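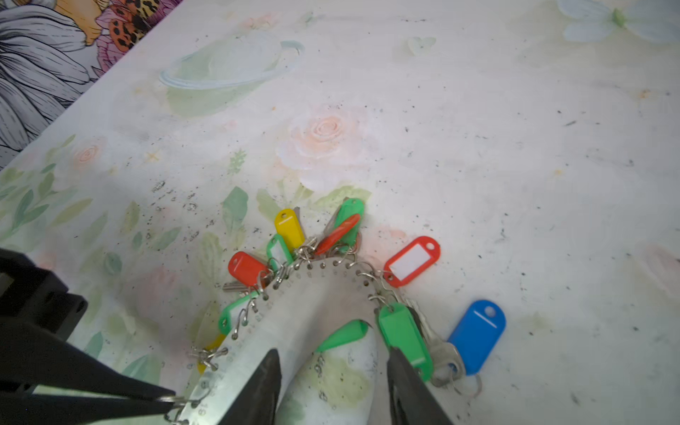

Wondimu says the wrist depth drops out on the metal plate again, so the grasp planner keeps picking a key tag. Same as ticket 18?

Not same. 18 was the stale transform. Checked, tf is fine now.

Log, September build:
— segmenter splits one green tag in two, merges others with the rings
— the printed roses get a mask too, low score but over threshold
— planner timeout after 7 retries, then it goes home

Raised min score, reran 12 grasps. Flower masks gone. Depth holes still their on the shiny parts.

Robel: try the hole filling off in the Kedell node, it smears edges.

Off now. Better edges, more holes. Leaving open, need Dagim's filter branch.

Print this ticket
E-mail this ticket

Recent tickets
Kedell node restarts on config reload
Gripper width reads zero after homing
Lollimeck replay skips frames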